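发件人：Rhun Phillips
收件人：旧玻璃与陶瓷收藏邮件列表
主题：Re: 关于那只 Graltosen 烟灰色水罐（以及底款的问题）

各位好，

先引一下 Birdie 星期日的来信，免得大家往回翻：

> 大家好，
>
> 我从一场乡间拍卖带回一只烟灰色水罐，图录上写的是“Graltosen，手工吹制，有底款”。
> 底款确实有，磨砂字体，看着像蚀刻，字母 G 外面套一个圈，后面跟着数字 2461。
> 罐身略带紫调，把手是后接的，根部压了一个拇指印似的凹坑。
> 问题有两个：一，2461 是型号还是年份加流水号？二，罐口内侧有一圈白雾，
> 用醋泡了一夜，毫无动静，它看上去比泡之前还得意。
> 拍卖行的人说“洗洗就好”。我现在对这句话有些看法。
>
> Birdie Mercado

Birdie，恭喜，也节哀，两件事我按顺序说。

先说数字。Graltosen 厂的编号在这个列表里吵过不止一回，Demetrius Pruitt 当年坚持头两位是设计年份，按这个算法，你的水罐应当是一九二四年的设计。问题是厂子那时还在做药瓶和灯罩，连个像样的把手都没接过。我手头有一本残缺的价目册，封面没了，中间被人剪走几页（剪得很整齐，我至今怀恨在心），水罐和冷饮壶都排在 24 开头的那一栏，后两位才是具体款式。碗在 17，花瓶从 30 往后。所以我倾向于把 2461 读作“水罐类，第六十一款”，跟年份没有关系。

当然，价目册里恰好没有六十一款那一页。剪走的就是那几页。

再说底款。套圈的 G 有两种写法，一种圈是闭合的，一种在右下角留个小口。闭合的多见于厚底的早期货，留口的见得晚些，字也浅，像是刻字的师傅当天另有安排。你信里没写是哪一种，麻烦侧着光看一眼，最好拿铅笔在薄纸上轻轻拓一张。拍照不太管用，闪光灯一打，底款就成了一团白，我收到过的此类照片足够糊一面墙。

把手根部那个凹坑倒是个好兆头。Graltosen 的接法是先粘下端再往上拉，收尾在罐口附近，下端因此常有压痕。Nowicki 那边的仿品恰好反过来，从上往下接，尾巴在下面卷一个小圈，像没吃完的面条。有人觉得 Nowicki 的更好看。有人也觉得塑料花更耐久。

紫调我不敢下结论。烟灰色玻璃在灯泡下面偏紫、在窗边偏褐，都很常见，Juniper Okafor 收的两只同款杯子放在一起颜色都对不上，她还是从同一个盒子里拿出来的。请在阴天的窗前，垫一张白纸再看。 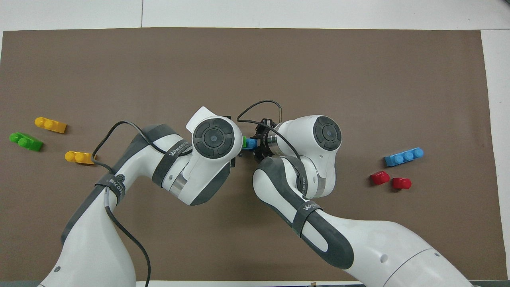 关于白雾

罐口内侧的一圈白，先分清是水垢还是玻璃病变。水垢摸上去有点涩，用指甲轻轻刮边缘，有时能感觉到一道坎。病变摸着是滑的，沾湿以后看不见，干了又原样回来，像某些亲戚。Birdie 你泡过醋没动静，我估计是后一种，不过先别灰心，做这个小试验：用棉签蘸清水抹一小块，看它消不消失。要是湿的时候完全透明，那就是表面已经被侵蚀了，醋也好，柠檬酸也好，假牙清洁片也好，都没有用武之地。

列表上每隔一阵就有人推荐用油抹一层，说“立刻焕然一新”。抹油确实会让雾气隐身，卖家也确实知道这一点。你闻一下罐口，要是隐约有厨房的味道，那你的拍卖行比我想的要勤快。

也有人推荐送去机器抛光。Roscoe Kincaid 送过一只 Girus 的高脚盘，花了 200，回来的时候亮得像新买的，也薄得像新买的，刻花的边全圆了。他现在拿它放钥匙。内壁抛光对水罐来说更麻烦，罐口收得窄，工具进去以后，把手根部最怕震。我的意见是不动它，装上水，插几枝什么，白雾那一圈正好在水线附近，客人看不出来。看得出来的客人多半也在这个列表上，可以不请。

关于价钱

Birdie 没问，但总会有人私下来问，我一并答了。Graltosen 水罐带底款、无磕碰的，近来卖得并不贵，烟灰色比琥珀色便宜，有白雾的再打个折。Skullero 的网上图录里挂着一只标价很有理想的，从六月挂到现在，可以当作参考，参考的是卖家的心情。

配套的杯子原本是 4 只一组，后来拆散了，成组的比水罐难找得多。谁手里有单只的烟灰色矮杯，底是平磨的，杯口没有修过，请给我或者 Birdie 写信。修过口的就不必了，修过口的杯子我已经有一抽屉，每一只买的时候都“完美无瑕”。

最后问一句 Demetrius：你说过见过一本完整的价目册，封面是绿的。那本册子现在在谁那里？哪怕只有水罐那一栏的抄件也行。要是里面的 2461 是个奶油碟，我就在列表上公开认错，并且请大家暂时不要转发。

Rhun

又及：Birdie，底款的拓片直接寄给我就好，附件太大的话列表会把它吞掉，连一封退信都不给。

--
Rhun Phillips
换：Girus 绿色盐碟一对，其中一只有小磕
求：Graltosen 价目册散页，任何年份，被剪过的也要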